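Wosimthorpe Community Forum > Home and Moving > Finding the end of packing tape
389 views

ogundipe_k
August 22, 2023
Moving in November and starting on the boxes early. I've got a roll of yellow packing tape and can't find where it starts. Ran my nail round it twice. Any tricks?

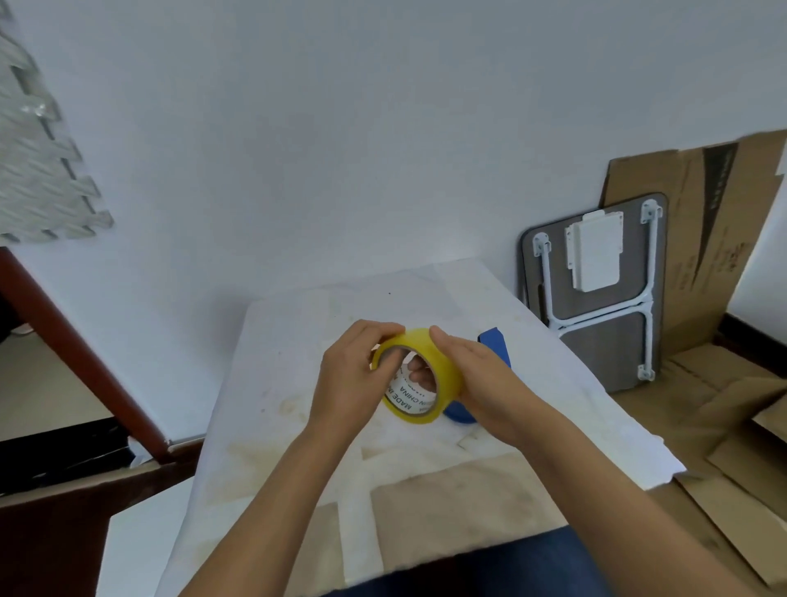 It's the wide sort on a cardboard core. Scissors are packed already, so no blades please.

Andar
Turn it slowly under a lamp and drag a fingernail across at a slant. If the end has split you'll have a thin strip on one side, so check both edges.

pronora4
Put it in the freezer for a bit. Works on mine.

Andar
Freezer did nothing for me except make the tape brittle. I wouldn't.

pronora4
Depends on the tape I suppose. Mine was fine after.

ogundipe_k
No room in the freezer anyway. Tried tilting it and going round with my thumb on the edge.

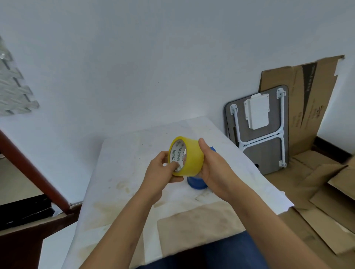
Re: Finding the end of packing tape

tapeandstring
Rub a bit of flour on it, the line shows up. Once you've got it, fold the corner under every time you stop.

Andar
Flour gets in the glue. Folding the corner, yes. Or buy a dispenser, mine was under four pounds.

ogundipe_k
Will try the lamp tonight.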